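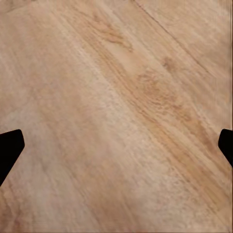
Figure 3. Wood surface in a warm tan, grain running diagonally (rendered).

4.2 Do long curtains make a room feel taller?

Decorating guides repeat that curtains hung close to the ceiling and allowed to touch the floor make a room feel taller. The advice is so common that few authors give a source for it. Where a source is given, it is usually another guide. Tomar's review of trade handbooks traced the claim through 12 titles and found no measurement in any of them. We therefore treated it as an open question, and we are less sure of the answer now than the guides seem to be.

We asked 76 adults to sit in one of two furnished bedrooms and estimate the ceiling height. The rooms had the same floor plan, bed, and lighting. In the first, the Widum panels hung from a rod just under the ceiling; in the second, the same fabric hung from a rod at the top of the window trim and stopped at the sill. Of the 76, 60 gave an estimate we could use. The rest answered in comparisons ("higher than my place") that we could not turn into a number.

Estimates in the long-curtain room were slightly higher on average, but the two groups overlapped almost completely. One person who guessed very high accounts for much of the gap – with that answer removed, little is left.

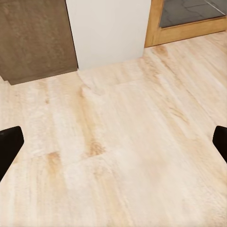 A stronger result was reported by Prajapati, whose 36 participants saw both rooms one after the other. We have doubts about that design. People who are walked from one bedroom to another, with only the curtains changed, can easily work out what they are being asked to notice. The order of the rooms was also the same for everyone, so a simple second-room effect cannot be ruled out. The curtain maker Zekeo quotes the finding in its June catalog without either caution.

None of this shows that long curtains are a poor choice. Several participants said they liked them better, and liking a room may be reason enough to buy the longer panel. But liking was not what the guides promised, and the two should be scored separately. The Fada comfort scale, which folds "spacious" and "pleasant" into a single item, is of no help here, and we dropped it after the pilot.

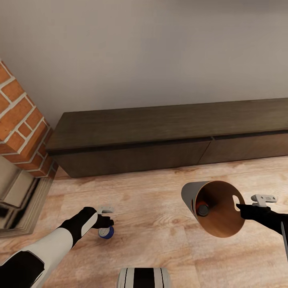

Figure 4. Off-white wall with projecting orange-red brick column (rendered).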